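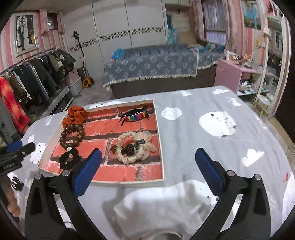

Ailbhe Cullinane

The bus from Keskinen stopped at the bottom of the hill and Sohail walked up with his bag on his shoulder. His aunt had left the key under the second pot. She had also left a note on the kitchen table that said the stove was tricky and the room at the back was his.

He had come to sell the boat. His uncle had kept it for thirty years and used it for maybe half of them. A man named Teemu Rissanen had called in March and offered 3000 for it, with the trailer, and then called again to ask if anyone was going to answer him.

Sohail went down to the shed before he unpacked. The boat was smaller than he remembered. Its number, 1123, was painted on the bow in his uncle's square hand. Someone had folded the tarp and put a brick on it.

Teemu came at four. He walked the length of the boat twice and put his palm on the hull.

"Did he ever fix the pump?" he asked.

"I don't know," Sohail said.

"He told me he fixed it."

"Then maybe he did."

They stood there. Teemu said he and Sohail's uncle had gone out past Ternis every fall until his uncle's knees got bad. They never caught much. One year they lost an oar and had to wait until dark for a tow, and they ate 12 boiled eggs between them, all there was on board. Sohail had heard the story before, but in his uncle's version the other man had cried.

"You were in it with him?" he asked. "The night with the oar?"

"I just told you I was."

Sohail looked at the oars on the wall. One was darker than the other.

Teemu took an envelope out of his coat and held it out. It was fat and had been opened and closed many times. Sohail did not take it right away. He asked if Teemu planned to paint over the number.

"Why would I do that?"

"People do."

"I'd have to buy paint," Teemu said.

His aunt got home after dark with bread and a bag of onions. She asked if the man had come, and Sohail said he had. She asked if the man had counted the money out in front of him.

"No. I didn't count it either."

She lit the stove on the third try and started on the onions. After a while she asked what Teemu had said about the pump.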